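In Defense of the Empty Pocket

April 15, 2018 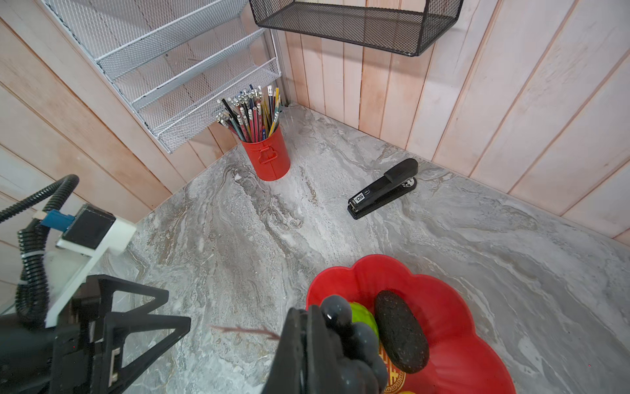

Liya Tesfamariam wrote to me after my last column that an organizer with nothing in it is only a decoration, and that if I do not need the pockets I should take them off the wall and enjoy the wall. She is a reader I respect, and I have thought about her letter for many days. I still do not agree with her.

My desk is a countertop in the corner of a small room in Prarnham, gray with a marble pattern, between walls of pale wood. I have mesh pockets for papers on the left, and they are empty. The pencils live in a red cup. The stapler lies where the hand left it. When I moved here I had 44 folders, and I believed that every folder must be visible, because a paper which I do not see is a paper which I forget. So I filled the pockets the first evening. After one month I did not see any of them anymore. The eye gets tired of full things.

Now I keep the pockets for what is not finished. A letter that waits for an answer goes there, and when it is answered it goes out. Some weeks there are 5 papers on the wall, some weeks there is nothing. This nothing is useful to me. It says that I may close the door and go to cook dinner. If I took the organizer down, as Liya advises, the letters would go back to the countertop, and there they would lie under the stapler until summer.

With the pencils I am less strict, and here I must admit a weakness. I buy good ones at the Mekonnen shop and I cannot throw away the short ones, even when the eraser is finished. A cup full of pencils is not efficient. A person can write with one. But I like to choose, a blue one for accounts, a striped one for the shopping list, and I think a desk should have one place where you are allowed to have too much — only one, and it should be small, so that it stops you by itself.

My brother works at Ruralis and has a cabinet with 19 drawers, each with a label. He is proud of it, and he is right to be, for his work. When I visited him he needed a rubber band and opened four drawers before he found it. I do not say this to laugh at him. I say it because we often buy a place for things before we know how we use the things, and afterwards we must obey the furniture.

To Liya I would answer this: please leave one pocket empty on your own wall until the end of April, and see what comes to it. If it is still empty in May, write to me again, and I will print the letter.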